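3.2 Bag Opening and Access to the Interior

The second group of tasks concerned school and commuter backpacks. Earlier household surveys in the Nandusby series treated a bag as a single container with one opening, and recorded only whether it was full or empty when it came to rest at the end of the day. Shearer and Skikow, the two sites included in the present study, used a longer record sheet that also covered the position of the bag, the state of each zipper, and the surface on which unpacking took place. Of the 547 bag records returned, 526 were complete enough to be used. The remainder lacked an entry for the resting surface and were set aside before coding.

Unpacking was coded in 3 stages: placing, opening, and removal. Placing ended when the bag was no longer being turned or shifted. Opening ended when the main compartment could be reached without further handling of the fabric. Removal covered everything after that point, including the return of items to the bag by mistake. Coders worked from the Balance manual, with one change. Where the manual assigns a bag to "upright" or "flat" according to its base, we assigned it according to its back panel, as soft bags often have no base that holds its shape.

Soft fabric presented the main difficulty in the opening stage. A compartment may be fully unzipped and still be hard to enter, as the loose edge falls back over the contents. We therefore recorded the zipper and the opening as separate items. In the arrangement shown in Figure 12, the navy-blue backpack lies spread open on a light wooden tabletop, and a fold edged with black zipper stands upright between the glossy black lining on the left and the panel with the small logo patch on the right. A bag in this condition was coded as open, with the note "raised edge." The label inside the opening was not treated as contents, and straps resting on the table were ignored unless they crossed the compartment.

Agreement between coders was lowest for bags with a raised edge and highest for bags lying closed. Most disagreements concerned the moment at which opening ended and removal began. These were settled by a second reading of the record sheet, and about 12 records were moved from one stage to the other as a result. Desk items standing near the bag were noted on the sheet but were not used in the analysis reported in this section.

Figure 12. Backpack opened on a tabletop, with raised zipper edge.

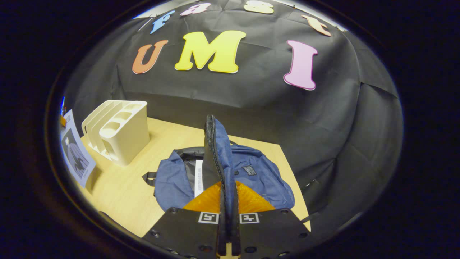
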